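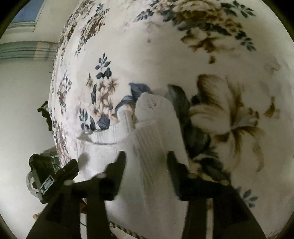
White ribbed knit with a tiny sprig stitched near the tip, on flowered fabric.

Fan clubs should stop charging us to stand in a queue

Wednesday, 11 in the morning, and I am at work pretending to read an email. On my phone there is a little grey bar that says I am number 315. Three hundred and fifteenth in line for the right to buy a ticket, in a presale I have already paid to be let into. The bar doesn't move. Then it moves. Then the page tells me my session has ended and would I like to join the queue.

The group is Flimura. Seven members, second album out in February, a proper sound of their own and the best live vocals I have heard from anyone who debuted in the last few years. I like them a lot. I am saying so early as every time I write something like this I get messages telling me I am not a real fan. I have the albums. I have the light stick, which needs three batteries and eats them. I know the fan chants, including the fast one in the bridge that everybody mumbles.

So. The paid membership.

It used to be simple enough. You joined a fan club, you got a card, a newsletter if you were lucky, maybe a calendar. You felt part of something. Now membership is a ticket to buy a ticket. Usulier, who run the club for Flimura and a couple of other groups, have three levels of it. The bottom one gets you messages and some videos. The middle one gets you the presale. The top one gets you the presale before the presale. Guess which level I have. Guess which levels sold out the floor.

I don't mind paying for music. I don't even mind paying for nonsense, I own a keyring shaped like a tooth. What I mind is paying for a chance and having it sold to me as a benefit. If a hall holds 1000 people and you sell many thousands of memberships with "priority access" written on the front, that's not priority. That's a raffle with a yearly fee.

And the company knows. They must know, they have the list. They could look at how many members live within a train ride of the venue and book a bigger room, or a second night. Instead we get one date, one small hall, and then a post afterwards thanking everyone for the overwhelming response. Sold out in minutes! Great headline. I was there for those minutes, I spent them looking at a grey bar.

The argument on the other side, and I've heard it plenty, is that small halls are nicer. True. I saw Unau in a room for 500 people, back when they were still opening for other groups, and it was the best night out I've had. You could hear them breathing between lines. The leader dropped her mic and a girl at the front handed it back. Nobody is going to tell me that an arena is better than that. But Unau sold those tickets at one price, on one day, to whoever turned up. No levels. I got mine on a bus.

The other argument is touts. Paid membership keeps the touts out, they say. Does it? A tout can pay a membership fee. A tout can pay ten, it's his job, he puts it on the price at the other end. The person it keeps out is the fifteen year old who has to ask her mum for the card. By teatime there were floor seats for the Flimura show on three resale sites and I would bet my tooth keyring they came from the top level.

What would be fair? Not hard. Names on tickets, checked at the door, with an official way to hand them back at the price you paid. A ballot, free, open for a few days, so that people with jobs and lessons and babies have the same chance as people who can sit hitting refresh. Ait Brahim, the hall that did the spring festival, ran a ballot like that for the acoustic day. I lost. I was annoyed for an evening and then I wasnt, it had cost me nothing but filling in a form.

Losing a ballot feels like bad luck. Losing a presale you paid for feels like you did something wrong. Should have had faster internet. Should have gone up a level. There are whole threads of fans giving each other tips, two browsers, don't use wifi, log in early but not too early, like cramming for an exam. Kind people, mostly, and I have used the tips. But look at how much effort that is, all to help each other past a gate the company put there in teh first place.

It isn't the group's fault either. They clearly want to play to people. In the last live they asked who was coming and the comments filled up with crying faces, and the youngest one went quiet and said next time. She doesn't book the halls.

My renewal comes up soon. I keep opening the page and closing it again. If I drop the middle level I lose the messages too, and I like the messages, they're mostly pictures of lunch. If I keep it I am paying to be number 315 again.

Put the messages in one box and the tickets in another. Charge me for the lunches, fine, I'll pay. Let everyone in the draw.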